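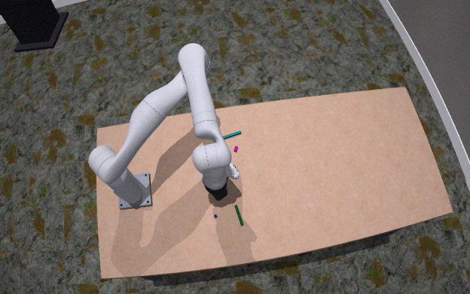 The Second Batch

Claliten made two batches. The first were soldiers and the second were meant to be something better, and Wren was in the second. She had the hearing of a bat, the bones of something that lived under a lot of water, and a number on her neck that she kept covered with a scarf. 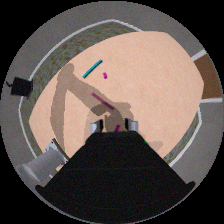 By Jana Frerichs
Posted 04/10/2025

She had been out for two winters when the letter came. It was pushed under the door of her room above the Trakport depot, and it had no stamp.

"They've started again," it said. "Gridedine bought the lot. Come to Parsons."

Parsons was a village with one pub and a flooded quarry. She walked there at night, keeping off the road, and heard the man waiting for her before she reached the first house. His heart was wrong. It beat twice, stopped, and beat twice again.

"Batch one," she said.

"Ivo," he said. "You're shorter than I thought."

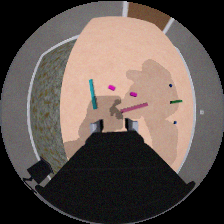 He took her down to the quarry and they sat on the wall. He told her Gridedine had kept the old staff and the old files, and that there were 50 names on the list this time. The youngest was four.

"Why me?" Wren asked.

"The intake pipe's at the bottom of that." He nodded at the water. "It goes under the fence and comes up inside. I'd be crushed halfway. You wouldn't."

She looked at the water for a long time. She hadn't been under since the tanks, when they had sent her down in the dark to see how long she would last, and written it on a chart.
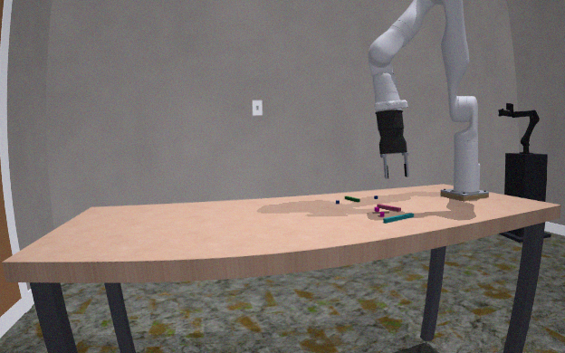 "If I get in, I open the gate from the inside," she said. "Then what?"

"Then I come through it."

"On your own?"

Ivo whistled, very low. Up in the trees she heard the hearts start to move, all of them beating twice and stopping.

Wren took off her scarf, folded it and gave it to him to hold. Then she climbed down the wall and went in feet first.

Comments

mothlight: Ok I need part two. Is Ivo telling her the truth about the list??

dredge_h: Liked the heartbeat thing. Small point - would she hear him underwater?

Jana Frerichs: Thanks both. Part two in November, and yes dredge_h, that comes up.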